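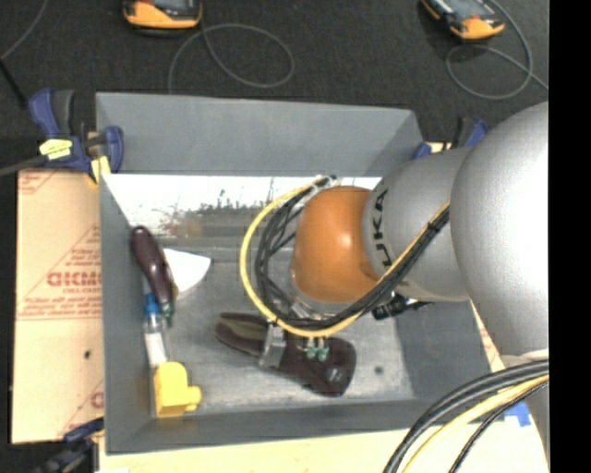 *A grey bin at the Pluklow Tool Library, with a dark maroon clamp-like piece among the contents.*

# Pluklow's odd bits and bobs find their way home

If you have ever borrowed a clamp, a socket set or a half-decent pair of snips in Pluklow, there's a fair chance you've also stood at the counter of the tool library on Brutdale Road while somebody went rummaging out the back for it, and a fair chance too that you were offered a cuppa while you waited. The cuppa will still be on offer, but the waiting should be a good deal shorter from now on, with the big winter sort-out finished and the doors open again as of this month.

The library shut its lending counter through the early part of June so that every last item on the shelves, in the drawers and at the bottom of the grey bins could be pulled out, looked over and given a proper place. The final tally went up on the whiteboard by the front door, underlined twice in green marker: 1,326 things, from jemmy bars down to a tin of assorted hose fittings that was counted, after some discussion, as a single thing.

"I thought we'd get to eight hundred and run out," said Chiharu Okabe, who coordinates the library and has been there since it was a couple of shelves in the old saddlery. "Then we opened the cupboard under the stairs. I'd walked past that cupboard every day for years and I had it in my head that it was paint."

It wasn't paint. It was clamps, mostly, and a great many of them: G-clamps, spring clamps, sash clamps with one end missing, and a few pieces that took a bit of passing around before anyone would put a name to them. Hand tools of that sort have always been the library's most borrowed items and also the ones most likely to come back to the wrong spot, and Ms Okabe says the old system, in which anything that didn't hang on a hook went into whichever bin was closest, had a lot to answer for.

## Ninety bins and a lot of labels

The new arrangement uses 90 bins, each with a number and a plain-English label, and there's a printed list on the counter that tells you which is which. Clamps and anything that grips are together now. So are cutters, and so are the plumbing bits, which used to be spread between the back wall and a milk crate that moved about with the seasons.

Deciding what belonged with what turned out to be the slow part. Myroslav Boiko, a retired fitter and turner who moved to town from Drevadlow, took charge of what everybody was soon calling the puzzle bins, where the pieces that didn't obviously belong anywhere were put until he could get to them.

"People bring in Dad's shed in boxes," Mr Boiko said. "They don't know what it all is, and Dad isn't there to ask. So you pick a thing up, you turn it over, you look at how the jaws meet and where it's been worn, and most of the time it'll tell you what it was for. Some of them I had to sleep on."

He is particularly fond of an old wheelwright's traveller that came in with a box of gardening gear, and of a wooden-handled fencing strainer that he reckons has at least another generation of fencing left in it. Both have been cleaned, oiled and put on the lending list, and he'd very much like somebody to borrow the traveller, even if it's only to measure the garden path.

Four items are still without a name. They're sitting on a tea towel at the end of the counter, with a notebook beside them for suggestions, and the guesses so far have included a hoof pick, part of a cream separator and, in a child's handwriting, a crab. If you know your old dairy equipment, Mr Boiko would be glad of five minutes of your time.

## What's gone and what's staying

Not everything could be kept, of course. Anything with a cracked casting or a frayed lead was set aside, and the scrap went off to the metal yard at Drevadlow in Mr Boiko's trailer. Doubles and triples have been bundled into starter kits for people setting up their first home, with a hammer, a pair of pliers, a couple of screwdrivers and an adjustable spanner in each, and those can be taken away for keeps for a gold coin.

The larger gear has stayed where it was, in the lean-to at the side. That includes the extension ladders, the posthole digger, the cement mixer and the library's old Honda mower, which has been in for new blades and a good scrape underneath and will be ready well before the grass gets going again. Bookings for the mower open in August and Ms Okabe gently suggests not leaving it to the first warm weekend, when she could lend it out a dozen times over.

Borrowing otherwise works the way it always has. A loan runs for three weeks, you can renew over the phone if the job has got away from you, and a household membership is still set at whatever you feel you can manage. The one thing being asked of borrowers is that returns go into the long tray on the counter and not straight back on the shelf, even when you're quite sure you know where they live.

"That's the bit I'll be nagging people over," Ms Okabe said. "I know it feels helpful to pop it back yourself. Put it in the tray, love, and let us do it."

There's been a flow-on at the primary school as well, where the upper grades have asked for a box of the simpler hand tools to use in their garden club. Mr Boiko has put one together with small trowels, twine, a folding rule and some light spring clamps that are kind to little fingers, and he has agreed to come along for the first couple of sessions to show the kids how to hold everything, and (he suspects) to find out what he's been holding wrong himself.

## Still on the lookout

The sort-out has also shown up a few gaps. The library has more tack hammers than the town could ever want and just the one decent plumb bob, and it would welcome long drill bits, a tile cutter in working order, sewing machine screwdrivers and any sash clamp that still has both ends. Please ring ahead before bringing in more than a boxful. The cupboard under the stairs is finally clear, with a broom and a mop bucket in it, and Ms Okabe is hoping to keep it that way at least until spring.

Anyone who thinks they may have a library tool tucked away at home is warmly invited to bring it in, with no questions asked and no fines to pay. A brace and bit came back last week wrapped in a pillowcase, with a jar of cumquat marmalade for the lateness. The marmalade has since been finished off at morning tea, and the brace and bit is in bin 41.

The Pluklow Tool Library is at the Brutdale Road end of the main street, next to the old saddlery. The counter is open from 9 am until 1 pm, and the side gate is unlocked for anyone collecting ladders or the mixer.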